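**Gralwood opens free storage program for small offices and shared kitchens**

April 3, 2022

Gralwood, the office furniture reuse centre in Plidach, has opened a program that places second-hand drawer cabinets in community offices, halls and shared kitchens at no charge. The first 100 cabinets are ready to go out. Another 283 are being cleaned and checked at the centre's Tamura Street workshop.

The cabinets came from Ollum, an insurance office that moved to a smaller building in January and donated its surplus furniture. Gralwood expects to place 600 pieces through the program in its first year, including shelving and desks.

"Most of the groups that call us have a kettle, a few bowls and a box of tea, and it all lives on a windowsill," said Mayu Noguchi, program manager at Gralwood. "A low cabinet gives them somewhere to put it. The drawers hold the drinks and the tea towels, and the top is a bench for whatever is in use that day."
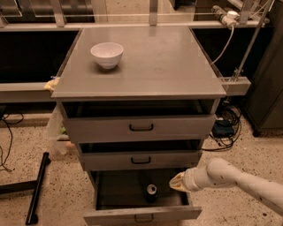

*A grey metal three-drawer cabinet with black handles. A drink can stands in the open bottom drawer and a white bowl sits on top.*

Cabinets are offered as they are. Scuffs and light scratches are left alone, but each runner is tested and any loose handle is tightened or replaced before the piece leaves the workshop. Gralwood does not repaint metal furniture.

Groups may ask for up to four cabinets. Delivery within Plidach is included. Groups outside the town can collect from Tamura Street by appointment and should bring two people and a blanket or tarp – the cabinets are heavier than they look, and drawers need to be taped shut for the trip.

A one-page guide to setting up a shared cabinet comes with each delivery. It suggests keeping canned drinks and other heavy items in the bottom drawer, labelling drawers by use, and clearing the contents at the end of every month. Gralwood has printed 1,000 copies, and extras are free at the front counter.

Requests are filled in the order they arrive. Forms are available at the Gralwood front counter or by mail. Media enquiries should be directed to Mayu Noguchi at the Tamura Street workshop.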